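About Grestside

Grestside collects navigation and door-passing examples for teams that train robots to move through buildings. We work mostly in simulation. Customers send us a description of the robot and the kind of building it will work in, and we send back recorded runs, checked and labeled, that their learning system can be trained on.

The company was started by Chukwuemeka Nwosu and Bello Onyeka, who had worked together on delivery carts for hospitals. The carts drove well in corridors and badly at doors. Most of the training runs they had were long stretches of hallway, and the few seconds spent at each doorway were a tiny part of the total. Grestside began as an attempt to fix that one gap, and doors are still the largest part of our work.

What we collect

A run is one trip from a start point to a goal point, driven by a trained operator at a desk with a hand controller. We save the camera view, the position of the robot, the commands the operator gave, and the state of anything in the building that can move. Each run gets a one-line instruction in plain English, such as "go through the open door and stop beside the fire extinguisher." The instruction is written before the drive, so that the operator is following it like the robot will have to.

We keep failed runs too. A bumped door frame or a missed turn is marked with the time it happened and stored apart from the good runs. Some customers want them and some don't.

Our buildings

All of our scenes are built in house with a tool we call Feng. It takes a floor plan and fills it with walls, floors, doors and furnishings from our library, then changes the colors and surfaces from one version to the next. A single floor plan is normally released in 10 versions. Floor color gets special attention. Early models trained on our data learned to treat a change of floor as an edge they should not cross, so we now include many doorways where two very different floors meet, with the door standing open between them.
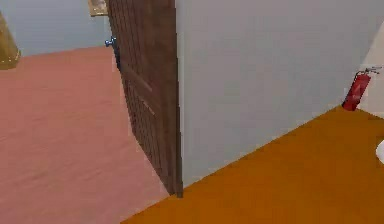 How a project runs

Every project has four stages. First we agree on the robot, the camera height and the list of tasks. Then we build a small set of scenes and record 100 runs as a pilot. The customer trains on the pilot, or at least loads it, and tells us what is wrong with it. File formats and time stamps cause more trouble at this point than the driving does. After that we record the full set, and the last stage is review.

In review, two people watch each run separately. They check that the instruction matches what the robot did, that the run starts and ends cleanly, and that nothing in the scene behaved oddly, for instance a door swinging through a wall. If the two reviewers disagree, the run goes to Bello's team for a decision. Runs that fail review are recorded again at our cost.

Who we work with

Our longest-running customer is Solturix, which makes floor-cleaning robots for schools and office buildings. We also supply Oswood, a small group working on indoor guide robots for people with low vision. Their tasks call for slower driving and wider turns, and we trained a separate group of operators for them.

We don't sell one customer's runs to another. Scenes from our general library can be shared between projects, but anything built from a customer's own floor plans stays with that customer.

Our people

Chukwuemeka looks after scene building and the Feng software. Bello looks after operators, review and delivery. New operators spend their first four weeks on practice scenes, and none of that driving goes into a customer's set. We don't pay by the run, as we found it led to hurried driving and a lot of repeat work.

Working here

We hire operators and reviewers twice a year, and the next group starts in July. You don't need a background in robotics. You do need patience, steady hands and the ability to write a short, clear sentence. Applicants are asked to drive a few practice runs and then review someone else's.

Page last updated April 23, 2024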